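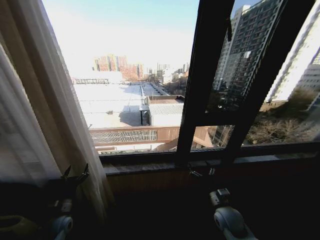
Dana Kahsay, home and renting columnist

14/06/2025 | By Dana Kahsay
Home | Renting | Windows | FAQ

Do you leave the curtain up when the window's open?
Yep! Mine's a sheer white one, and I just push it over to the side.

How do you clean the outside of a sash that swings in?
Open it, wipe it down, done. I love this kind. Mine takes me 17 minutes, top to bottom.

What about the sill?
Damp cloth first, then a dry one (dark sills show every speck).

Does a high-up view cost more?
I pay 30 a month extra at Brermont, and for all that sky over the rooftops I'd do it again. 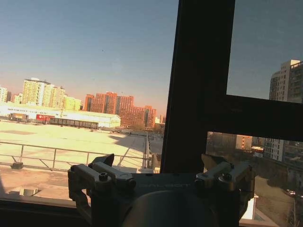 Flat roof in the sun, towers behind.

Can I paint the frame?
Ask first. I did in April and got a no.

Comments (2)

stevard451: Do you use vinegar on the glass?

windowseat: We have the swing-in kind too, so easy!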